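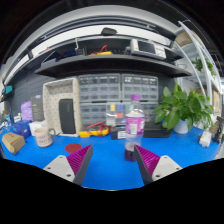 **Elvia Arriaga**

Spent the evening on the workbench. Not a full cleanup, just the drawers and whatever was sitting in front of them. Writing it up as I go because a few of you asked how I sort small parts.

---

The bench has three drawer cabinets. Two gray ones side by side on top, and a lower, wider gray one under them. I bought the top pair used from Higinio Montes when he moved out of his place in Clorkville. He left the drawers full, so I got his parts too.

---

That was in May and I still hadn't gone through all of it. Tonight I did the left cabinet.

---

What was in it: resistors, ceramic caps, a lot of LEDs, header pins, fuses, two drawers of wood screws, one drawer of picture hooks, one drawer of dead button cells. The button cells went in the battery recycling bag.

---

My rule for the top cabinets is that electronics go in the left one and hardware goes in the right one. Higinio had them mixed by date of purchase, as far as I can tell. It worked for him.

---

The lower cabinet has three colored labels on the drawer fronts – yellow, blue and pink. Yellow is things I need to test. Blue is things I need to return to someone. Pink is spare parts for a specific machine, with a note inside saying which one.

---

I don't label anything else by color. I tried doing the whole wall that way once and ran out of colors I could tell apart under the bench light.

---

Anayeli Nava asked whether I write on the translucent drawers. No. The contents show through well enough for most things. For resistors I put a slip of paper inside, facing out, with the value in pencil. When the contents change I erase it.

---

Resistors took the longest. I had 300 in one bag with no markings on the bag. Read the bands, checked the ones I wasn't sure of with the meter, split them by value. Brown and red are hard for me to tell apart on the small blue-bodied ones, so those all got metered.

---

The meter is the yellow one with the coiled red leads. The leads get into everything. I've tried hanging them from a hook, and I've tried a pouch. They end up back in front of the cabinet, and that's where I reach for them, so I've stopped moving them.

---

Chia-hao Leung asked about the blue mat. I've had it long enough that I don't remember where it came from. The color is useful. A black screw on a bright blue mat is easy to find. On my old bench I lost one every time I opened anything up.

---

Break. Tea.

---

Back. The beige tray with all the holes, next to the drawers, is an organizer that used to lie flat. I stood it on its edge to get the space back and now the speaker lives in the bottom of it. I like it better this way. Small pliers are going to hang on the front once I find hooks that fit the holes.

---

Tried the picture hooks from Higinio's drawer. Too thick.

---

Tried a bent paper clip. It holds a pair of tweezers. It does not hold pliers.

---

Man-lok Chow says Cimoma sells a bag of 50 little hooks for boards with small holes. Man-lok, if you have the hole size they're made for, please send it. I don't want to order them twice.

---

Next, boxes. I keep product boxes for too long. There's a dark gray one, a blue one, a small white one and a tan cardboard one on the left side of the bench at the moment. My plan was to keep a box only if the warranty is still running or if I'd use it for shipping.

---

By that rule two of them go. The tan one stays, it's a good size for mailing switches. The dark gray one stays until the warranty is up.

---

The lavender bag holds the foam and packing pieces from the boxes. If I get rid of two boxes I should be able to get rid of some of the foam. I'll go through it tomorrow morning in better light.

---

The small white containers and bottles at the far left are next on the list. Flux, glue, contact cleaner, a couple of oils. Some of them I opened years ago. I'm going to check each one and throw out any glue that has set.

---

One thing I'd change if I started over is to put liquids on a shelf away from the bench. I have a round coaster for the mug and I use it about half the time. The drink bottle just stands on the mat wherever I put it down. It has a cap, so I worry about it less than the mug.

---

Question from Anayeli: how do I decide when a drawer is too full? If I have to press the contents down to close it, it gets split. If there's no empty drawer to split into, something leaves the cabinet. I gave a bag of extra header pins to Chia-hao last month that way.

---

Duplicates I found tonight: 19 fuses of the same rating, in three different drawers. I use maybe one a year. Kept them all together in one drawer and put a slip in it so I stop buying them.

---

Also found: the tiny hex key for the Vovdale lamp. I'd been tightening that lamp with pliers. The key is now in the pink drawer with a note.

---

And a knob I can't identify. Black, ribbed, fits a 6 mm shaft. Higinio, is it yours? It's in the blue drawer until I hear from you.

---

Higinio replied. It's from an Akbulut amplifier he gave away before he moved. He doesn't want it back. Moved it to the right-hand cabinet with the other knobs.

---

Where things ended up: left cabinet finished, 13 drawers empty, resistors sorted, picture hooks moved to the kitchen. The right cabinet hasn't been touched. I opened a few drawers to see how bad it was and it's mostly washers.

---

For anyone starting on theirs, I'd do one cabinet a night and leave the others closed. The last time I did this I pulled every drawer at once and had nowhere to put anything down.

---

Right cabinet next, after the hooks come. If you have a way of sorting washers that doesn't involve measuring each one, reply here and I'll try it.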